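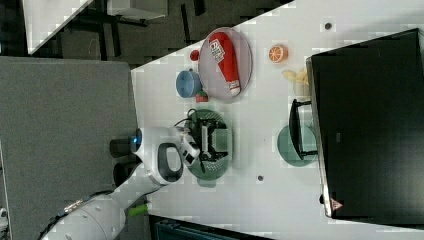 How to Rinse, Drain and Dress Pasta for a Cold Salad

Cold pasta salad fails most often at the sink. Pasta that goes into the bowl with water still on it thins the dressing, and pasta that drains too long glues itself together. The method below is for one pound of a short shape such as rotini, shells or penne. It was written for the Villanueva community kitchen handout and has been revised by Gladys Espinoza for home use.

What you need

One pound of short dried pasta
A large pot, at least 6 quarts
A colander with a flat, perforated floor
Salt
Neutral oil
A wide bowl or rimmed baking sheet
Dressing of your choice, kept in two portions

Choosing the colander

Width matters more than depth. In a deep, narrow colander the top layer drains through everything under it, and the bottom layer sits in its own starch. An oval colander usually fits across one side of a double sink, but measure the sink first. Small round holes hold orzo and ditalini; long slots do not. Check that the handles are large enough to grip with an oven mitt on.

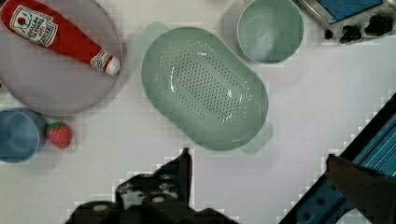
Oval colander with rows of small round holes, ketchup bottle on a plate next to it.

Step 1. Boil

Bring the water to a full boil before salting. Use one tablespoon of kosher salt per pound of pasta. Add the pasta and stir for the first minute, scraping the bottom of the pot. Cook it about 2 minutes past the time on the package. Pasta firms up as it chills, and a shape that is right when hot will be chewy from the refrigerator.

Step 2. Drain

Set the colander in the empty sink. Pour away from yourself, slowly, moving the pot along the length of the colander so the pasta lands in an even layer. Do not save the cooking water. It is useful in hot sauces but turns a vinaigrette cloudy.

Step 3. Rinse

Run cold water over the pasta for 30 seconds, turning it by hand or with a silicone spatula. Stop when the pieces at the center feel cool. Ice is not needed.

Step 4. Shake and rest

Lift the colander by both ends and shake it firmly several times. Tilt it toward one corner of the sink - water collects in hollow shapes and needs an angle to run out. Shells may need a second shake. Rest for 6 minutes, no longer.

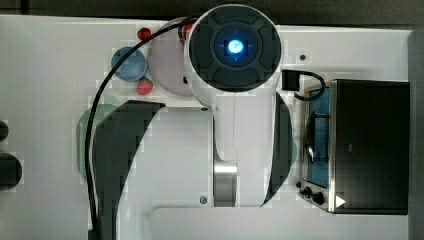 Step 5. Oil and spread

Move the pasta to the bowl or baking sheet and toss with two teaspoons of oil. Spread it out and leave it uncovered for 16 minutes. The surface should feel tacky, with no standing water underneath.

Step 6. Dress twice

Toss with the first portion of dressing, cover and refrigerate for at least 25 minutes. Add the second portion just before serving. For a creamy dressing, hold back a little more for the second addition, as the pasta takes up a good deal of the first.

Storage

Keep covered and refrigerated for up to three days. Add tomatoes, cucumber and fresh herbs on the day of serving. If the salad has dried out, loosen it with a spoonful of vinegar or milk, depending on the dressing.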